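Robot Learning from People, handout 2
Notes by Stijn Goossens
2025-09-08

Teaching by hand and teaching by remote: what you get and what you don't

Last time we ended with the claim that it is easier to show a robot a job than to write the job down as code. I said I would come back to it, and I am coming back to it in a bad mood. The claim is half true. Showing is easy. Getting the robot to take from the showing what you meant is the hard half, and it is the half the sales talks skip.

Two ways of showing matter for this course.

By hand. You take hold of the arm, or of a loose gripper with a camera on it, and you do the job. You feel the weight and the drag of the thing you are moving, so your motions tend to be good. With the arm, your own hands are often in the camera view, and they will not be there when the robot works alone.

By remote control. You sit with a leader arm or a handset and the robot copies you. What the camera records is close to what the robot will see later. But you feel little or nothing, you slow down, and you start making odd little pauses before each grasp. The robot will learn the pauses too.

Now the wrist view. Students like it because it is close to the work. Before you trust it, look at how much of the job is in it.

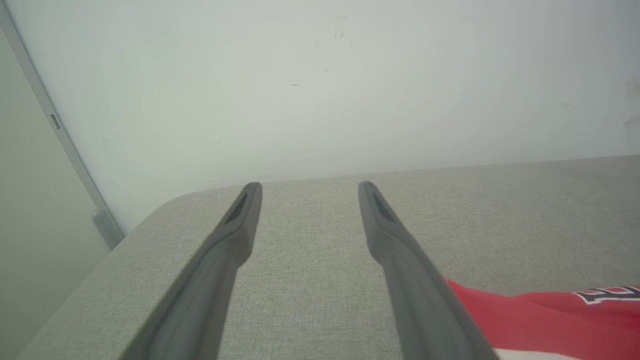

Fig. 1. Wrist view, gripper open over an upholstered surface, red garment at lower right.

Most of what you get in Fig. 1 is upholstery and wall. The garment, which looks like a sports jersey, is down in the corner and partly under one finger. A person would glance down and find the rest of it. The policy has only these pixels, plus joint readings if you logged them. Ask yourself what a learner could pick up from a view like this. It might learn "go toward red." It might also learn something about the small dark marks on the wall, and your training loss will not tell you which.

Cloth makes this worse. A cup has a handle in the same place every time. A shirt has a new shape each time you drop it, and a fold that worked once may never come up again.

On numbers. The Okix exercise asks for 200 demonstrations. Do not write in your report that 200 is "enough." Enough for what? If all of them were made by one person in one room, you have one demonstration with a lot of noise — say so. In the Floltadance set we threw out 7 because the operator had changed grip halfway through, and I suspect we should have thrown out more.

For the lab:
Log the failed tries. Do not delete them.
Swap operators at least once.
Write down where the camera was mounted before you start.
Test with a garment that is not in the training set.

Reading: Krajčí notes, part 2, then the Grirkari lab sheet. The second is too cheerful about remote control, so read it with a pencil. We return to force sensing in November.

Questions to the course desk | © Course notes, S. Goossens | Back to top
Shares 7 | Comments 2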